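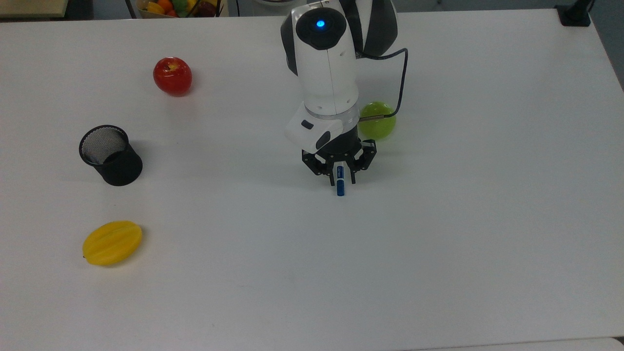
Gripper closed, small part held upright, cable looped on the right side.

Workshop tips - when the arm drops things (or won't let go)

Written fast between jobs, sorry for the typos. Last week our bench arm let go of a part halfway across the table. No alarm, no error, light still blue. Took me two evenings to find it. Notes below so you don't lose two evenings.

What went wrong
Cable. The one that plugs in at the wrist. Collar had backed off about half a turn, so every time the wrist rolled past a certain point the gripper lost signal and relaxed. Looked fine from the front. Wiggle test found it in ten seconds once I thought to do it.

Check in this order
Power off first. Really off, at the wall. Stop button is not off.
Connector - push in, line up the key, tighten the collar by hand. No pliers, I cracked one that way.
Cable loop - leave slack. Roll the wrist slowly both ways and watch it. If it goes tight anywhere, too short.
Fingertips - wipe with a damp cloth, then a dry one. Greasy tips drop small round things first.
Finger screws - snug. Don't lean on them.
Grip force last. Everybody starts there, me included. I turned ours up and just dented a part.

Small round stuff
Grab at the middle or a little above. Too near the end and it swings. Slow down the lift for the first inch, then go as fast as you like.
Anything with a battery in it, keep the force low. A crushed cell can get hot or catch fire. If one gets squeezed out of shape don't put it back in the drawer - outside, on concrete, away from teh house, then ask your local drop-off how they want it.

Fingers (yours)
Never reach in to catch a falling part. Zewditu did, got a pinched thumb and a blue nail for her trouble. Let it fall. Parts are cheap.
Stuck closed? Power off, wait a minute, then use the manual release if yours has one. Check your manual first, some grippers stay clamped with the power off and some open right up. Hand under it either way = bad idea.
Sleeves up, long hair back.

Table
Wipe it down before a run. Check the clamp on the post too, ours creeps a bit and then every pick is off to one side.

Keep a log
Pencil and paper is fine. Ours says 67 drops before I fixed the collar, most of them at the same wrist angle. Should of looked at that page sooner.

Still dropping after all that? Swap the cable with a known good one before you order a gripper. Vaida has a spare at the Grenley shop, ask her nicely and bring it back.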